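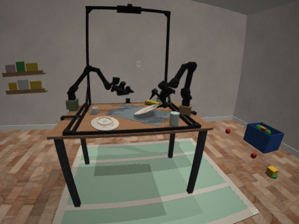

정면 시점. 오른쪽 그리퍼가 접시 끝에 닿아 있음

급하게 씁니다. 내일까지 그리퍼 설정을 하나로 정해야 하는데 머릿속이 정리가 안 돼서 글로 쓰면서 정리하는 중. 오타는 나중에 고침(아마 안 고침).

비교 대상은 두 개. Drascombe 핑거랑 Busthorpe 핑거. 둘 다 평행 그리퍼고 Drascombe 쪽은 끝이 좁고 뾰족함, Busthorpe 쪽은 넓적한 패드형. 실물은 아직 안 샀음. 그래서 전부 Elitz 시뮬레이터 안에서만 돌려본 얘기입니다. 실물에서 어떻다더라 하는 댓글 대환영.

과제는 접시. 납작하고 동그란 접시를 천 위에서 들어서 옆으로 옮기는 거. 쉬워 보이죠? 저도 그랬음. 컵은 첫날에 끝났어요. 블록도 끝났고. 접시에서 한 달째 이러고 있음.

왜 접시가 문제냐

접시는 잡을 데가 테두리밖에 없다. 위에서 내려와서 양쪽을 감싸려면 그리퍼가 접시 지름만큼 벌어져야 하는데 그게 될 리가 없고. 결국 한쪽 테두리 밑으로 손가락 하나를 밀어 넣고 위에서 하나로 누르는 식이 됨. 그러면 접시가 기울어요. 맨 위 화면이 딱 그 모양인데 오른쪽이 들리고 왼쪽이 처져 있음. 저 각도에서 더 들면 무게가 전부 집은 자리에 걸리고, 마찰이 모자라면 손가락 사이에서 빙글 돌아버림.

두 팔을 다 쓰면 되지 않냐는 얘기도 들었는데, 네, 맞는 말씀. 근데 지금은 그리퍼 비교가 목적이라 한 팔로만 집게 해놨어요. 왼팔은 공중에서 대기. 대기 자세가 좀 어정쩡한 거 알아요. 테이블 뒤쪽 위로 손을 뻗고 있어서 가끔 오른팔 경로랑 가까워짐. 홈 포즈를 더 뒤로 빼야 하는데 아직 못 했음.

밑에 깔린 천도 은근히 중요함. 맨 상판에서는 손가락 끝이 테두리 밑으로 안 들어가고 접시를 그냥 밀어버림. 접시가 상판 위에서 쭉쭉 미끄러짐. 천 위에 놓으면 덜 밀리고. 그래서 천 위에 하나, 상판에 하나 놓고 비교하기로 했습니다. 상판 쪽은 뒤집힌 것처럼 굽 링이 위로 올라와 보이는 놈.

Drascombe

첫인상은 좋았음. 끝이 좁으니까 테두리 밑으로 잘 들어감. 천 위에서는 진입 실패가 거의 없다시피 했고, 진입 각도를 좀 대충 줘도 알아서 파고듬.

문제는 그다음. 접촉면이 좁아서 들고 나면 돈다. 집은 지점을 축으로 접시가 천천히 기울다가 어느 순간 획. 집는 힘을 올리면 덜 도는데, 올리면 이번에는 접시가 손가락 사이에서 튀어나감. 수박씨처럼. 첨에는 물리 엔진 버그인 줄 알고 반나절 날렸는데 그냥 손가락 끝면이 테두리 경사랑 안 맞아서 밀려나는 거였음. 경사면을 꽉 누르면 미끄러지지 당연히. 반나절...

천 위 접시 기준 20번 시도해서 11번 성공. 성공의 기준은 접시를 들어서 천 밖에 내려놓고 손을 뗐을 때 접시가 멀쩡히 누워 있는 것. 던지듯이 놓은 건 뺐어요. 솔직히 몇 개는 애매했음. 하나는 컵을 스치고 갔는데 컵이 안 넘어져서 성공으로 침.

상판 위 접시는 세다가 그만뒀습니다. 계속 밀기만 함. 굽 쪽이 위로 가 있으면 테두리가 바닥에 붙어 있어서 밑으로 들어갈 틈이 없더라고요. 굽을 집는 건 되지 않을까 싶어서 해봤는데 링 안쪽에 손가락 하나 걸고 바깥에서 하나, 이게 의외로 됨. 근데 정책이 이걸 스스로 찾은 게 아니고 제가 웨이포인트를 손으로 찍어준 거라 비교에는 못 씀. 아까움.

Busthorpe

정반대 성격. 넓은 패드라 한번 제대로 물면 안 돈다. 접시가 들린 채로 팔을 좀 험하게 흔들어도 버팀. 시뮬레이션 접촉이 후한 걸 감안해도 이건 차이가 확실했음.

대신 물기까지가 지옥. 아래쪽 패드가 두꺼워서 테두리 밑으로 안 들어가요. 천을 같이 밀어 올리거나 접시를 통째로 밀거나 둘 중 하나. 천이 구겨지면서 접시가 살짝 들리는 바람에 얻어걸린 성공이 몇 번 있었는데 이런 건 실물에서 절대 재현 안 될 듯.

그래서 꼼수. 먼저 테두리를 위에서 톡 눌러서 반대쪽을 들고, 그 틈에... 가 되려면 팔이 두 개 필요함. 네. 결국 그 얘기로 돌아옴. 한 팔 조건에서 Busthorpe는 손해를 보는 게 맞고, 양팔 조건이면 순위가 뒤집힐 수 있다고 봄. 이건 다음에.

에피소드 하나가 거의 3,000스텝에서 타임아웃으로 끊기게 해놨는데 Busthorpe는 대부분 그 끝까지 가서 잘림. 떨어뜨려서 실패하는 게 아니고 계속 밑을 긁다가 시간이 다 됨. 보고 있으면 짠해요.

실패 방식이 다르다는 게 성공률보다 더 쓸모있는 정보였던 것 같음. Drascombe는 들고 나서 실패, Busthorpe는 들기 전에 실패. 그릇을 깨먹는 건 앞쪽이죠. 실물로 가면 이거 큼.

컨트롤러 얘기 조금

컨트롤러는 Barta를 씀. 임피던스 모드로 돌리는데 기본 강성이 너무 뻣뻣했음. 손가락이 상판에 닿는 순간 팔이 통통 튐. z축 강성만 확 낮추니까 조용해짐. 대신 내려가는 높이가 매번 조금씩 달라져서 테두리 밑으로 들어가는 타이밍이 흔들림. 트레이드오프.

처음에는 두 그리퍼에 같은 게인을 썼는데 이게 공정한 비교인가 싶어서 중간에 각각 튜닝하는 걸로 바꿨어요. 그래서 앞에 돌린 건 다 버림. 위에 적은 숫자는 튜닝 후 것. 시드는 217로 고정. 이유 없음. 처음에 쳐 넣은 숫자가 그거였음. 시드 하나로 비교하는 게 말이 되냐고 하실 분 계실 텐데, 물체 위치는 매번 흔들어 놓았고 시드는 그 순서만 고정하는 거라 두 그리퍼가 같은 배치를 같은 순서로 만납니다.

Barta의 그리퍼 힘 제한 옵션은 쓰지 마세요. 정확히는 지금 버전에서는. 제한값에 닿으면 힘을 유지하는 게 아니라 순간적으로 0으로 갔다가 다시 올라오는데 그 사이에 접시가 떨어짐. 로그에 경고도 안 뜸. Ita Quinlan이 메일로 알려줘서 알았고 저 혼자였으면 아직도 손가락 마찰계수 만지고 있었을 거에요. 감사.

카메라는 어디에

정면 시점 하나로 시작했는데 접시가 옆으로 누워 보이니까 테두리 높이는 잘 보이고 위치는 안 보인다. 들린 접시는 거의 선처럼 얇게 보여서 얼마나 기울었는지 알기는 좋음. 근데 오른쪽 그리퍼가 뒤에 있는 걸 가림. 뒤쪽 물체는 그리퍼 뒤로 숨어버려서 상태 추정이 자꾸 튐.

그래서 위에서 내려다보는 걸 추가. 이쪽은 반대로 평면 위치가 깔끔함. 접시 두 개가 다 동그랗게 보이고 깔개가 얼마나 틀어졌는지도 바로 나옴. 팔이 양쪽 가장자리로 물러나 있으면 가리는 것도 없고요. 대신 높이는 전혀 모름. 접시가 깔개에 붙어 있는지 조금 떠 있는지, 위에서는 그게 그거.

둘 다 넣으면 당연히 좋은데 당연히 느려짐. 학습은 그렇다 치고 평가 돌릴 때 렌더링이 발목을 잡음. 해상도를 낮춰봤더니 접시 테두리 무늬가 뭉개지면서 앞뒤 구분이 안 되기 시작. 위쪽 시점은 해상도를 유지하고 정면만 낮추는 걸로 타협했습니다. 정면은 어차피 기울기만 보면 되니까.

손목 카메라도 해봤는데 테두리에 접근하면 화면 전체가 하얀 접시로 꽉 참. 정보가 없음. 무늬라도 진했으면 모르겠는데. 접시 말고 다른 물체면 손목이 제일 나을 것 같긴 해요. 컵 때는 손목이 제일 좋았음.

위쪽 시점에서 제일 헷갈리는 건 원기둥 두 개. 크기 비율이 비슷하고 둘 다 위에서 보면 그냥 원이라, 하나가 시야에서 사라졌다 나타나면 트래커가 번호를 바꿔 달아버림. 윗면 색이 조금 다르긴 한데 그 정도 차이로는 어림없었음. 지금은 위치로만 구분하는 중이고 서로 가까워지면 또 섞임.
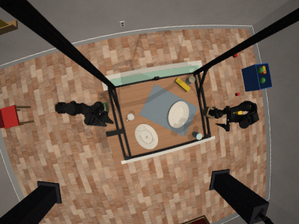
그래서 뭘로 가나

일단 Drascombe. 한 팔 조건에서는 테두리 밑으로 들어가지도 못하는 그리퍼를 고를 수가 없음. 도는 문제는 끝면에 얇은 고무 패드를 모델링해서 붙여볼 생각이고, 두께가 늘어나면 들어가는 게 다시 나빠질 텐데 어디까지 괜찮은지는 돌려봐야 앎. 끝면 각도를 테두리 경사에 맞추는 것도 같이 해볼 예정. 이쪽이 더 먹힐 것 같은 예감.

Busthorpe는 안 버림. 양팔 실험할 때 다시 꺼냄. 왼손 Drascombe로 한쪽을 들어주고 오른손 Busthorpe로 무는 짝짝이 조합이 사실 제일 궁금한데 캘리브레이션 파일이 좌우 같은 그리퍼를 가정하고 짜여 있어서 뜯어고칠 게 좀 있음. 하...

카메라는 위 + 정면 낮은 해상도. 손목은 끔.

남은 일

왼팔 홈 포즈 뒤로 빼기. 제일 먼저.
천 마찰계수. 지금 값은 10월에 대충 넣은 거라 근거가 없음. 집에 있는 행주로 경사 실험이라도 해서 맞춰야 할 듯.
뒤집힌 접시는 따로 과제로 분리. 굽 집기를 시연 데이터로 몇 개 넣어보고 정책이 따라하는지 보기.
방에 있는 장난감이랑 선반은 렌더링만 먹고 하는 일이 없는데 빼면 배경이 너무 깨끗해서 또 걱정. 일단 둠.
Barta 힘 제한 건은 이슈 등록해둠. 답 오면 여기 추가할게요.

아 그리고 저번 글에 댓글로 흡착식은 왜 안 쓰냐고 물어보신 분. 쓰면 돼요. 접시 가운데 붙여서 들면 끝. 근데 그러면 컵을 못 집어서요. 공구 교환기까지 갈 예산도 없고. 핑거 하나로 다 해보자는 게 처음 목표였고 아직은 안 꺾였음.

설정 파일은 정리되는 대로 올립니다. 지금 올리면 주석이 죄다 욕이라 좀 지우고.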